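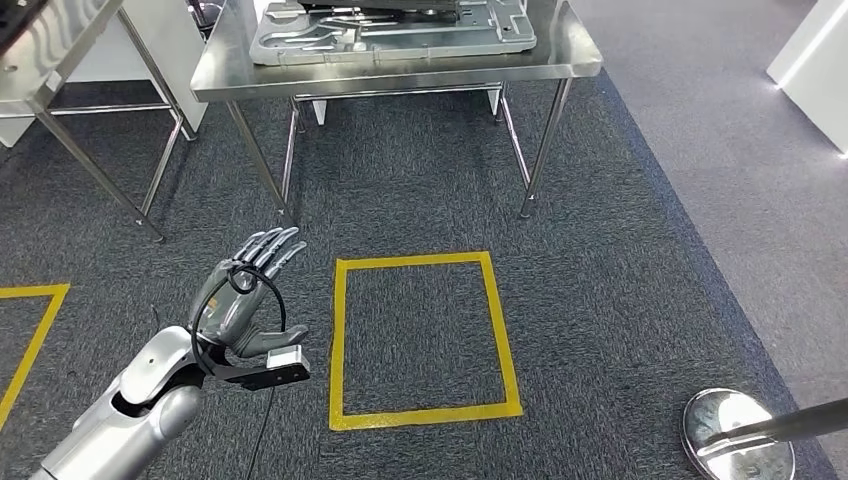

Posted October 20, 2018 by the Clekon workroom desk

Marking Floor Spots on Carpet with Tape

Floor tape is made for concrete and sealed tile, and most of the directions printed on the roll assume you have one or the other. Plenty of workrooms have carpet. Ours has the dark gray speckled kind, low and tight, and we keep yellow boxes taped on it to show where bins, carts and stands go when they are not in use. What follows is how we lay out the boxes, put the tape down, and get it back up later.

The method works on flat commercial carpet and carpet tile. It does not work well on anything with a deep pile. If you can push a fingertip down into the carpet and lose sight of the nail, use a thin mat cut to size and forget the tape.

What you need

Yellow floor tape, 2 inches wide. Vinyl is fine for a box that people walk around. Cloth-backed tape holds longer where carts roll over the line.
A tape measure
A carpenter's square, or a big sheet of cardboard with a factory corner
Chalk, white or light blue
A utility knife with a fresh blade, or good scissors
A vacuum with a hose
A wallpaper seam roller or a short piece of broom handle
A plastic scraper for removal

Test the tape first

Put a strip as long as your hand in a corner where it won't matter and leave it for a few days. Pull it up slowly and look at both sides. If the adhesive is covered with fiber, the carpet is shedding and the tape will not hold for long. If there is sticky residue on the carpet, try a different tape. We went through three brands before we settled on the one from Pastetti, and another carpet might want something else.

If you rent the space, ask before you do anything. Some leases cover adhesive on flooring and you would want to know that going in.

Decide on the size

Measure the thing that will sit in the box at its widest point near the floor. Casters swing out when a cart is pushed, so turn them outward before you measure. Add a hand's width on each side. A box drawn tight to the item looks neat on the day you tape it, and then the cart sits on the line every afternoon and grinds the edge off.

Most of our items fit a box 26 inches on the long side. Use one size for as many boxes as you can. It makes it easier to swap things around, and you can cut one cardboard template and use it for all of them.

For something very large, like a pallet or a cabinet on wheels, skip the full outline and tape only the four corners. An L shape at each corner reads just as well and takes a lot less tape.

Pick the place

Set the actual item down where you think the box should go and leave it there for a day. Walk past it. Open any doors nearby all the way. Pull out a chair from the nearest table and sit in it.

Tables need some thought. A metal table with thin tubular legs has open floor underneath, and it is tempting to run a box partly under the top to save space. That is fine for a low bin. For a cart with a handle it means somebody will catch the handle on the table edge. We keep the cart boxes out in the open floor and use the space under tables for things that slide.

Leave a gap between neighboring boxes, wide enough to stand in with both feet. Two boxes that share a line save tape but they make it hard to get at either item.

Lay out the lines

Vacuum the area twice, the second time with the hose alone, going in the direction the carpet lies and then against it. Loose fiber and grit are the main reason tape lifts on carpet. Don't use carpet powder. If the carpet has been shampooed, give it a full two days before you tape.

Start from a wall or a row of carpet tile seams if you have one. Measure out from the wall at two places and make a chalk tick at each. The line between those ticks is the back edge of your box. Lay the template against it and chalk around the outside, short dashes only. Long chalk lines get tracked all over.

No template? Mark the back edge, set the square at each end, and run the two sides forward. Then measure both diagonals. They should match. If one is longer, push the front edge sideways until they agree. On a small box you can be off by the thickness of a pencil and never see it.

Stand back and look from the doorway before going further. A box that measures square to the wall can still look crooked if the table next to it is not parallel to that wall. When this happened to us we moved the table.

Put the tape down

Decide whether the chalk line is the inside or the outside of the tape and stick to that for every box in the room. We use it as the inside. The number you measured is then the number of clear inches inside the box.

1. Cut four strips, each a little longer than the side it is for.

2. Peel back the first few inches if your tape has a backing. Set that end on the carpet and press it down firmly.

3. Lower the rest of the strip a section at a time. Don't stretch it. Stretched vinyl shrinks back over the next week and the ends will curl.

4. Press with your palm from the middle out to the edges, then go over it with the seam roller. Lean on it. Carpet needs much more pressure than a hard floor does.

5. Do the opposite side next, then the two remaining sides, letting the ends overlap at the corners.

6. Trim the corners.

For the corners, you can leave a plain overlap, where one strip runs over the end of the other. It is strong and quick. If you want a cleaner look, lift both ends slightly, lay a scrap of thin cardboard under them, and cut through both layers on the diagonal. Take out the cutoffs and the cardboard and press the ends back down. Do not cut directly on the carpet. The knife goes through the backing before you feel it, and on carpet tile that means replacing the tile.

Round off any loose outside point with scissors. Sharp points are the first part to catch on a shoe.

Once all four sides are down, roll the whole box again and keep traffic off it overnight. One box takes us nearly 20 minutes, counting the vacuuming.

Labels

You can put a label inside the box, but on carpet it tends to get scuffed. We put ours on the wall or the table edge nearest the box, and on the item itself. Many boxes need no label at all once people are used to the room. For the storeroom, 3507, we keep a one-page floor plan taped inside the door with the boxes drawn on it and the item name written in each.

Keep the wording short. "Pace cart" is enough for us, as there is only one.

Cords and cables

Run them around the boxes, never across the tape. A cord that crosses a line gets dragged when the item is rolled in and it will pull the tape up along with it. If there is no other way to go, use a low-profile cord cover and end the tape on each side of it.

Vacuuming around the tape

Turn off the beater bar when you go over the lines, or lift the head. A spinning brush will find a raised end and peel the whole side. For the strip of carpet right next to the tape use the hose and crevice tool.

Repairs

Check the corners once a month. If an end has lifted but the adhesive is still clean, press it down and roll it. If it is full of lint, cut that piece out, vacuum, and patch with a new strip that overlaps the old one by a couple of inches. When two sides of a box need patching, pull the whole thing and redo it. We redid all of the boxes in May and have patched only a few corners up to now.

Taking it up

Pull low and slow, with the tape folded back almost flat against itself. Pulling straight up brings fiber with it. In a cold room, warm the tape first with a hair dryer on low.

Residue comes off best with a plastic scraper and a small amount of citrus adhesive remover on a white rag. Try the remover on a hidden spot first. Dab and lift, don't scrub in circles. Blot with plain water afterward and let it dry before you walk on it.

You may see a faint outline where the tape was, either cleaner than the rest or flatter. Vacuum across it in a few directions over the following week. On older carpet the clean patch can stay visible until the next full shampoo.

Leftover rolls should be stored on their sides in a bag. We hang ours on the Willitz rack by the sink, away from the heater.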